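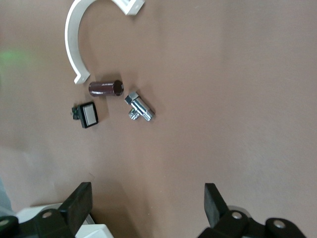
Home Explore Notifications Messages Bookmarks Lists Profile More

Thread

Okay, a few of you asked how I ended up writing letters again, so get comfortable, I have tea and I am going to take my time with this one.

It started in October, when I was clearing out my aunt's desk in Stutham and found a shoebox with 77 letters in it, all from the same pen friend in Putum. They go back to when she was 19. I sat down on the carpet to read one and got up when it was dark.

What got me was how ordinary they are! The price of plums. A long complaint about a bus route. Two whole pages about whether to paint a hallway green (she did, and then she was sorry, and then four letters later she had come around to it).

I kept thinking how I know far less than that about people I message every single day. I know what they thought of a TV show. I have no idea what color their hallway is.

So I bought a pad of paper and some stamps and wrote to an old roommate who moved out past Stakley years ago. My handwriting was terrible. My hand hurt by the bottom of the first page, and I crossed out so much that it looked like a ransom note, but I mailed it anyway before I could lose my nerve.

Two weeks went by and I had pretty much decided she thought I was strange. Then a fat envelope came, six pages, with a pressed leaf and a soup recipe that I have now made more times than I'd like to admit (more garlic than she says, trust me).

Things I've picked up since, for anyone tempted. Write the date at the top, you'll want it later. Answer whatever they asked you before you start in on your own news. I forget this one constantly and have to squeeze my answers in up the margin.

Cheap paper is fine. I did treat myself to a Shimada notepad, 300 sheets, and it's lovely and smooth and my pen skips on it, so I'm back to the drugstore kind and the good pad is for grocery lists.

Short ones count too! My favorite this winter was half a page about a neighbor's cat getting into a parked car and refusing to come out. I read it standing up in the hall with my coat on.

I have four people writing back now, and I owe one of them a letter that is almost 2 months late, so I should close this app and go find a pen. If you've got a letter story, leave it below, I'll read every one tonight after dinner.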